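Grotorport G2 Dual-Arm Sorting Cell
Finger Set and Tabletop Setup

Supplier: Grukwood
Finger set part no.: 252
Fits: G2 left and right arm, all grippers with Mastura jaw mounts
Page revised 5 Nov 2020

Overview

The G2 is a bench cell with two arms on a shared front rail. It is used for picking small molded parts from a tray or from the open table. This page covers mounting, finger replacement and routine care. Controller software is covered in the Szalai programming manual.

Mounting

Each arm sits on its own black plate, and both plates bolt to the same aluminum rail. Set the left plate first, then slide the right plate to its station and snug the bolts by hand. Tighten in a cross pattern only after both arms have been moved through full reach with the motors off.

Cables stay outside the elbow. Leave enough slack for the wrist to turn fully in both directions, and check the loop again after the first hour of running. A cable that pulls tight at the elbow will wear at the connector first.
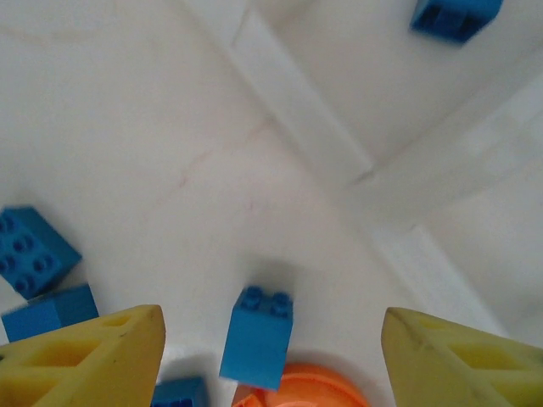

Wrist camera view: lattice fingers open on either side of a blue 2x2 block in the tray.

Fingers

The standard fingers are pale yellow with an open lattice. The lattice lets the finger give when it meets a part off center, so a small position error does not push the part away. Fingers are supplied as a matched pair and should be changed as a pair.

Smudges and dark streaks on the faces are surface dirt in most cases. Wipe with a damp lint-free cloth and mild soap. Do not use solvent. Replace the pair if a lattice bar is split, if a tip no longer returns to shape, or at 2000 hours.

To replace:
Open the gripper fully and cut power to the arm.
Remove the jaw screws, 4 per gripper.
Pull the old fingers straight off – do not twist.
Seat the new pair, refit the screws and run the jaw zero routine.

Tray work

Molded ridges near the tray corners limit how low a finger can travel. Teach the approach height from the ridge and keep corner picks at reduced speed. Parts that overlap are taken from the top down.

Open table work

Test parts for a two-arm check should be mixed in shape – curved pieces as well as plain bricks. Run the arms one at a time at 40 percent speed, then together. 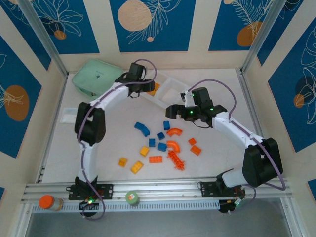

G2 cell with both arms over a mixed pile of blue, orange and yellow blocks.

Keep bottles and containers off the rail during a powered run. Modules and wiring under the plates should be dusted with a dry brush at each finger change.

Service contacts

Finger sets and jaw hardware: Armelle Aubert
Rail and arm repair: Baltasar Pacheco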